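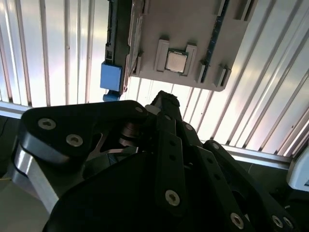

Liya Belay: "I thought the cell would take my screwdriver away and leave me the paperwork. I still have the screwdriver. I do a lot less lifting, and I do have more paperwork."

Liya made that remark at the staff meeting in December, and we asked if it could go on this page. It is a fair account of the change at the Anville shop.

About Bondport

Bondport takes apart desktop computers that offices and schools no longer want. We recover the processors, memory and drives, test them, and send the remaining metal and board material to licensed recyclers. We work from one building in Anville, with a receiving dock, a teardown floor, a test room and a locked drive room. The company was started by Mitiku Lencho and Mihret Workneh, who had both repaired office machines for a living and had both grown tired of seeing good parts go out with the scrap.

For most of our history the work was done entirely by hand. A technician took a tower from the pallet, removed the side panel, pulled the drives, released the processor, removed the memory, and placed each item in the correct bin. A practiced person could keep that up for a morning. The afternoon figures were always lower, and the parts damage log showed the same pattern: bent pins and cracked caddies were concentrated in the last two hours of the shift.

What the robot cell does

The cell was installed under a project we named Hillska. It consists of an arm with a multi-finger gripper, a slotted aluminum work surface, a set of trays and the control software. Its assigned tasks are limited to parts that come out without a hand tool:

Drives held in plastic caddies or carriers
Processors, after the socket lever has been released by a person
Transfer of parts between a tower and a tray

Everything else stays with the technicians. Screws, adhesive pads, damaged latches and any case that has been dropped go to a manual bench. So does any model the cell has not been taught. The trays have molded positions for the parts, and the arm is taught each position before it is given live stock. New hires also learn on the trays, and we have kept the same part order for both so that a person can take over a half-finished unit without having to work out what has already been done.

Teaching a model

Each new desktop model has to be taught before the cell can handle it. Two people are assigned. One guides the arm through the removal sequence and the other supports the work and records the result of each attempt. We require 10 consecutive clean removals of a given part before that part is released for routine work. A removal is clean if the part is seated correctly in its destination, no connector is marked, and no person had to touch the part during the cycle.

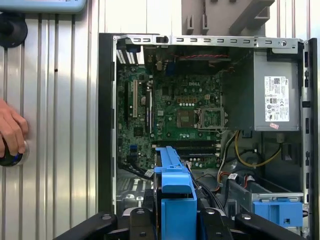

The sequence is written by the technicians who used to do the removal by hand. We tried it the other way first. An outside integrator wrote the original sequences from drawings, and they failed on small matters: a carrier tab that must be squeezed before it is pulled, or a cable that has to be held aside. Our staff knew these things and had never been asked to write them down. The removal notes now run to 470 entries and are maintained by Mekdes Wolde. A note is not closed until a second technician has followed it at a manual bench.

In its first full year of routine use the cell completed 3,458 removals. The plan had called for 3,000. We do not publish a comparison with manual speed. On a single tower a good technician is still faster than the arm, and the arm was purchased for the repetitive middle part of the shift.

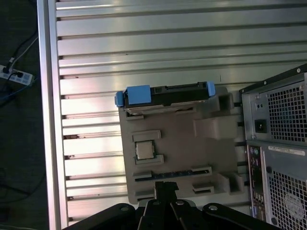
PEOPLE AND ROLES

No position was cut when the cell went into service. Three job descriptions were rewritten, and one new role was created.

Teardown technician. Handles receiving, case opening, lever release, cable work and all exceptions. The lifting limit per person was lowered when the roller table went in. Technicians rotate between the cell and the manual benches every two hours.

Cell operator. Loads towers, monitors the cycle, clears faults and signs the fault sheet. Operators are drawn from the technician group and are paid on the higher scale for the whole shift, including the hours spent at a bench.

Test room technician. The workload here went up. Parts now arrive at a steadier rate, and the old habit of catching up during slow afternoons no longer works. A second test station was added after the first quarter.

Teaching lead. This is the new role, held by Hiwot Derese. The teaching lead schedules new models, reviews failed attempts and decides when a part is released for routine work. The teaching lead can also withdraw a part from the cell without approval from management, and has done so twice, both times for drive carriers that had become brittle with age.

Not all of the changes were welcome. Work at the cell is quieter and more solitary than work at the benches, and several people asked for shorter turns there. The two-hour rotation came from those requests. Fault sheets also take longer to fill out than we estimated, and a shorter version is being tried on the early shift.

Monitoring and records

The cell records arm position, grip state and camera images during each cycle. These records are used for teaching and fault review. They are not used to measure individual staff, and this is written into the shop agreement. Any employee may ask to see the records from a shift they worked.

Customer drives

Drives removed by the cell are handled under the same rules as drives removed by hand. Each is logged by serial number, moved to the locked room, and erased or shredded according to the customer's order. The arm has no data connection to any drive.

Partners

Tray molding and replacement gripper parts are supplied by Gebretsadik, a small machine shop near our building. Board material goes out by the pallet to recyclers, whose current certificates can be requested from the front office.

Visits and deliveries

The dock accepts deliveries from 7:30 a.m. to 3:00 p.m. Please call ahead for loads of more than two pallets. Visitors to the teardown floor must wear closed shoes and safety glasses, and must stay behind the yellow line while the cell is running. Glasses are available at the front desk.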